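Notebook, Grarnby table, February, started 9:20

Task today is the same as before: small things from the table into the dark bowl, and out again. Styliani wants more examples where the gripper goes down inside the rim, as the last model from Ayala stops too high and closes on air. I read her list twice and I think we should not change anything else before this set is complete.

Wálter was teleoperating, I was writing labels. We recorded 59 episodes before lunch. I marked 11 of them as bad: in most the gripper touched the rim and the bowl turned a little, and in two the operator stopped to think and the arm was standing still for a long time. I keep the rim ones in a separate folder. Rigoberto believes they can be useful as recovery examples, I am not so sure, but disk space is cheap.

Start positions: the objects must be moved by hand between episodes, and please also change their angles. Yesterday's set has nearly the same layout 33 times and the model will learn the table by heart. 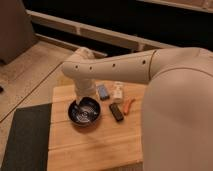

Bowl approach, tip just inside the rim at the upper left. Other objects stay on the right of the bowl.

Shiny things are still difficult. The bowl is glossy inside and a small silver item in it gives highlights that look like the bottom of the bowl, so the depth is jumping. I tried to dim the lamp by one step, it became better in the wrist view and worse in the fixed view. Put back as it was.

The label tool (Darnico) lost the notes of 2 episodes when I pressed save too quickly. Wrote them again from memory - they are marked with a star, so do not trust the times.

Afternoon: Solveig takes over the labels, Wálter continues. To do:
- same task with the bowl on the other side of the table
- slower descent in the last part, Wálter agrees it is too fast
- ask Silvan if the elbow limit can be opened a little, the arm comes to the bowl very steep

Stopped 12:45, arm parked.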